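Home Organization Basics, Session 3: Sorting the Snack Shelf
Notes by Sunita Mercado, Hongate Community Classes

Welcome back, everyone! Last session we talked about closets, and I promised we'd move on to something you could finish before dinner. Snacks are a lovely place to begin, as the packages are light and you already know what's in them. Allow yourself 20 minutes – more if there are children helping, and I do hope there are.

Step 1. Bring everything out to one table and line up your bins at the back, against the wall if you can. Keep the tall canisters and the little cartons together in front, where you can reach them. 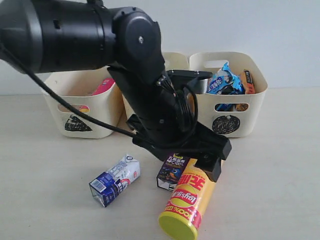 Step 2. Give each bin a shape. I used to write words on mine, and then I'd change my mind and be stuck with a bin that said CRACKERS for a year. A plain marker shape can mean whatever your household agrees it means, and even a small child can match a triangle to a triangle.
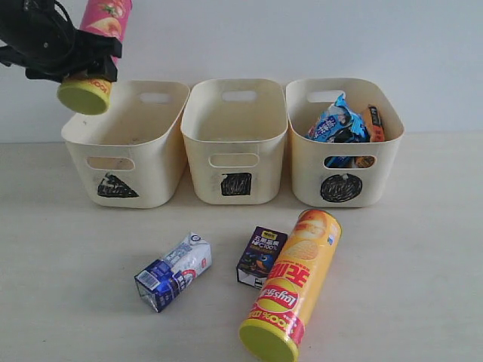

Triangle, square and circle, drawn in marker under the front handles.

Step 3. Look at your bins from low down and from the side as well, especially if they'll live on a bottom shelf or a pantry floor. You want the mark on the face you'll see when you walk up, and a handle hole is a poor place to put one (ask me how I know).
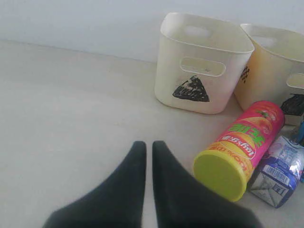 Basket with its dark triangular mark facing out.

Step 4. Now sort, one item at a time, and say the shape out loud as you go. Leave the tall canisters for last, because they take up so much room and you may want to lay them down

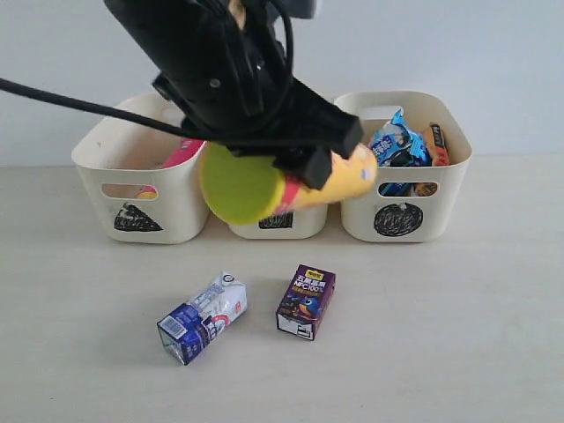 or give them a bin of their own. Soft packages can stand along the sides. If a bin gets so full that you have to push, take something out and start a second bin with the same shape.

For next time: sort one shelf at home and jot down which shape went to which kind of snack.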